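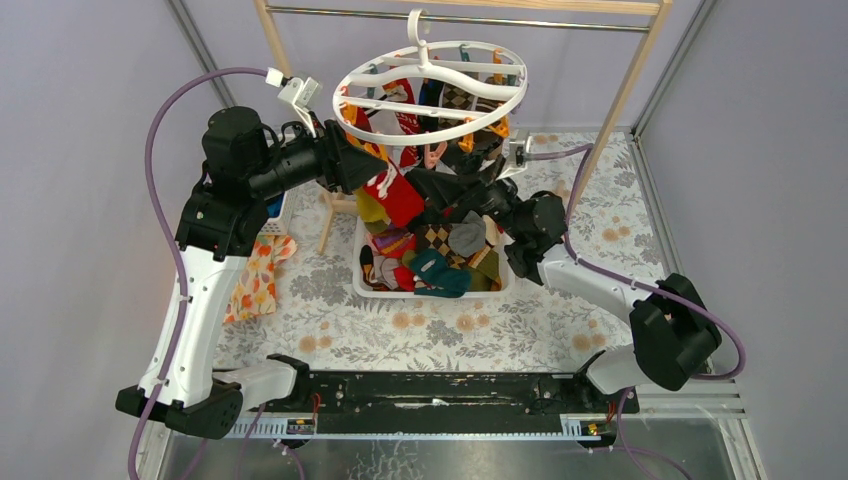 Stockdale Trail Club
Minutes of the spring meeting, Tuesday, April 14, 2026

Opened on time with 11 members present. December minutes approved with one fix: the footbridge is on the Hasby side of the creek.

Hasby Loop: open again end to end! The last soggy stretch now has gravel, and the group who walked it on Saturday loved the new view over the mill pond. Two signposts still to go in.

Money: the Prillau grant came through — all 2,000 dollars of it, which got a round of applause. Agreed to spend 200 on waymark paint and brushes now and hold the rest for boardwalk lumber. Passed, all in favor.

Summer walk: long and happy talk about the route. Vukurari Ridge won over the river path, 9 votes to 2. Early start, bring lunch, dogs welcome on a leash. Carpool list is on the back table.

Spare socks: members asked to pack a second pair for the ridge, as the ford is running high.

Trail map: new draft passed around and much admired. Corrections to the secretary before the next meeting, please, especially the parking spots.

Closed at 8:40. Cookies afterward.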